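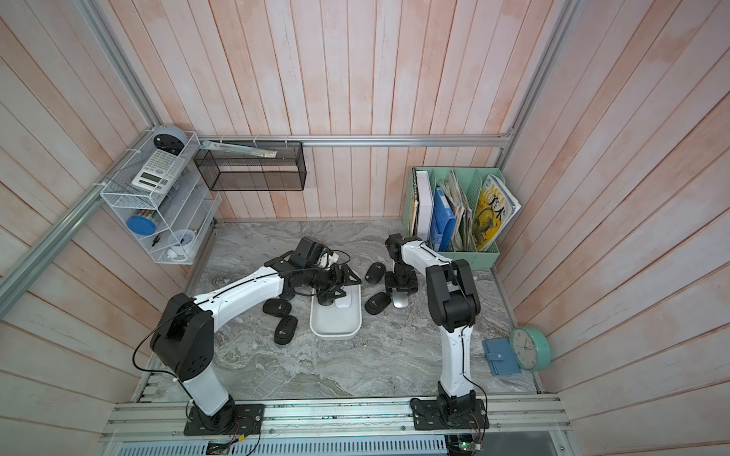 Chapter 6
Who Moves First? Planning for Two Arms

I wrote my first two-arm planner in October, over one long weekend, and I was very pleased with myself. It took the planner I already had for one arm and ran it twice. Each arm got its own goal, its own path and its own little thread, and off they went! The log from that run is 377 lines long and the last 21 of them are all the same collision warning.

So that's where we'll start, with the mistake. In Chapter 5 you planned a path for one arm around things that hold still: a table, a tray, a shelf. With two arms, the biggest obstacle on the table has a plan of its own, and it's changing while you compute yours. A path that was perfectly safe when you asked for it may be a bad idea by the time the gripper gets halfway there.

Our running job for this chapter is sorting computer mice into a tray. I like it because it sounds so easy (pick up a mouse, put it in the tray, do it again) and because both arms want the same few inches of space above that tray nearly all the time. You'll write three versions of the scheduler:

6.1 Take turns. One arm waits at home while the other works. Slow, dull and very hard to break.
6.2 Reserve the space. An arm has to hold a lock on the tray area before it enters.
6.3 Plan together. Both arms go into one search, with all the joints in one big state.

Please don't skip 6.1! Lalit Joshi, who read the early drafts, talked me into keeping it, and I now use it as the fallback for everything else in the book.

You'll need the Gronder library from Chapter 4 and the sample scene file, updated August 9, 2024. If you have an older copy, the wrist camera offsets will be wrong and your grasps will land off to one side - ask me how I know. Set the planner timeout to 90 milliseconds for now. We'll raise it in 6.3, where the search gets a lot hungrier.

Before any of that, though, we need to settle what "at the same time" means in code.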